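Guides > Two-Hand Cell > Section 6: Fingertips, Wrist View and the Bowl Check

6.1 When to use this section

Work through this section after any change of fingertip, after a hand has been off its wrist, and on Monday before the first run of the week. It assumes that the arms have already been homed as described in Section 4 and that both hands answer on the bus. If one hand doesn't answer, go back to Section 5. The bowl check will not find a wiring fault for you.

You will need the hex keys from the Lumbantobing tool roll, a lint-free cloth, a set of printed fingertips and three nesting bowls. Keep the same bowls for every check. A bowl of another make will have a different wall, and the saved grip will be wrong for it.

CAUTION: The emergency stop must be within reach of the person at the laptop, and so must the one for the arm on the next table if that arm is powered. Nobody puts a hand over the white table while the servos are live.

6.2 Fitting a fingertip

1. Park both hands over the table with the fingers open and switch the hands to hold.

2. Turn off servo power at the cell switch. Wait until the fingers go slack.

3. Support the finger from behind with one hand. Back out the screws in the joint block above the tip. Do not let the linkage hang by its last screw.

4. Slide the old tip off. Look at the seat for plastic dust and wipe it out.

5. Push the new tip on until it stops, then turn the screws in by hand before using the key. Tighten evenly. A tip that sits crooked will touch the bowl on one side and push it away.

6. Flex the finger through its full travel by hand. It should move without catching on the bracket plates.

7. Restore servo power and send the hand to the pose named LOWER 2. The fingers should move down without shaking.

Note: Printed tips wear on the pad side first. Write the date on the bag when you open a new set, and log the change under the hand's number, not the arm's.

6.3 Setting the wrist view

The wrist camera has to see the fingertip and the object together. If the bracket has been knocked, the tip drifts toward one side of the view and the grasp will miss.

1. Put one bowl on the white table and bring the hand over it at low speed.

2. Open the live view on the laptop. The lowest fingertip should come down near the middle of the picture, with at least part of the bowl showing behind it.

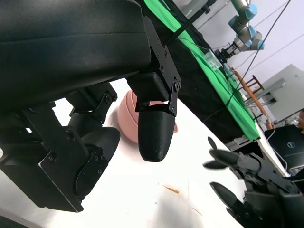 3. If the tip is well off to one side, loosen the camera bracket, turn it a little and tighten it again. Check the view after tightening, as the bracket tends to creep with the last half turn.

4. Move the other hand in from its own side until it enters the view. Stop there. The gap between the two hands at this point must match the value saved in the cell file, which is 120 mm on cells shipped from Gistel.

5. Save the view. The software asks for a reference number. Use the next one in the log.

Note: Clean the tabletop before saving. Stains and crumbs near the grasp point can be picked up as edges by the tracker, and a reference saved on a dirty table carries the fault forward.

6.4 The bowl check

This check shows whether both hands can hold a curved rim without slipping and whether the head camera and the wrist cameras agree on where the table is.

1. Set the three bowls out separately, clear of the holes near the back corners of the table.

2. Load the program STACK 89 and set the speed to the lowest step.

3. Start the program. The cell nests the bowls one at a time. Keep a finger on the stop for the whole of the first pass.

4. At each lift, pause and look at the grip. The fingers should hook over the rim and bear on the inside of the bowl, with the thumb underneath. If the thumb is only touching the rim, abort and repeat 6.2.

5. Check that the idle hand stays open and low.

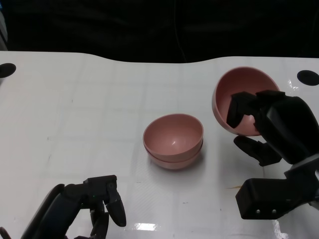
Orathai Wiriya adds that on the Zaradcombe cell she pauses at the last bowl for longer than the program asks, long enough to see whether the thumb gives under the load. A servo that is starting to fail will often hold for a moment and then sag, and at normal speed the bowl is already down by then. She enters the pause by hand and removes it before handing the cell back.

6. Let the program finish. Repeat the pass once at normal speed.

7. If a bowl lands tilted on the stack, do not correct it by hand with the program paused. Stop the program, cut servo power, reset all three bowls and start again.

6.5 Fault codes seen during the check

Code 2894: the hand closed further than expected. The bowl was missed or has slipped. Check the fingertip screws first, then the wrist view.

Code 2895 does not exist on this controller. If you see it, the laptop is running the old software.

No code, but the hand stops short of the rim: the table height is wrong. Run the height routine in Section 4 and then come back to 6.3.

6.6 Leaving the cell

Return both hands to park, turn off servo power and close the live view. Stack the bowls and put them in their drawer. Enter the result in the log with your initials, including any check that you had to abort.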